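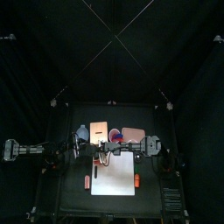
Photo: Ylva Strömberg, Bindthorpe Home Encyclopedia

Back-row arrangement

Back-row arrangement is the household habit of keeping everyday things in a line along the far side of a table, counter or desk, so that the part nearest the person stays free for whatever needs doing. It goes by plainer names too, such as "lining up" or, in the older Bindthorpe housekeeping leaflets, simply "the row." Most people who do it have never given it a name at all, and picked it up from a parent or an aunt whose kitchen always seemed to have room for one more bowl of peas to shell.

Typical contents

A row is usually a mixed company. A light blue plastic bottle may stand at one end, next to a tan board set up on its edge, then a pink bowl with something bright tucked inside it, then a salmon-pink tray lying flat. Tall and narrow things take up very little of the table when they stand, and a board on end needs only a sliver of the space it would need lying down. Trays are the exception, and a dear nuisance they can be – a tray propped upright is fond of sliding, so many people let it lie and give it the widest place in the row.

Bowls are often put to work as holders. A bowl that would otherwise sit there waiting for supper can keep small things together during the day, provided somebody remembers to take them out again before the soup goes in.

Depth and spacing

Ifeanyi Yusuf, in his booklet Room on the Table (Ondis Press), suggests giving the row about 30 centimeters of depth on a full-sized table and leaving 5 centimeters between neighbors, enough for a hand to reach in without knocking the bottle into the bowl. On a small desk he is more forgiving, and allows things to touch. He also advises against a second row in front of the first, which he calls "the beginning of a heap."

Boxes and cups

Desks and craft tables follow the same general idea with different things. Pens and markers are commonly stood in a cup, where their colors can be seen and the right one picked out at once. A red cup with a white inner rim, holding a blue marker and an orange-red one, is as good a pen holder as anything sold for the purpose. Wooden boxes are well liked for their flat tops. Some have openings cut in the top, such as a long narrow slot or a small round hole, and it is sensible to keep these clear when the box shares a table with other things. Large flat pieces, a white board for instance, generally go down first, with the smaller things settled beside them.
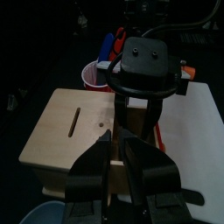
Variations

In the Bajwa method, taught at evening classes in Bindthorpe, the row is sorted by how often each thing is used, with daily things at the end nearest the stronger hand. The Wistilent method sorts by height instead, tallest at the left. Strömberg, who has tried both in her own kitchen, prefers the first for cooking and the second for a desk, and admits that after a busy week she has neither.

See also

Counter space
Pen cup
Tray (household)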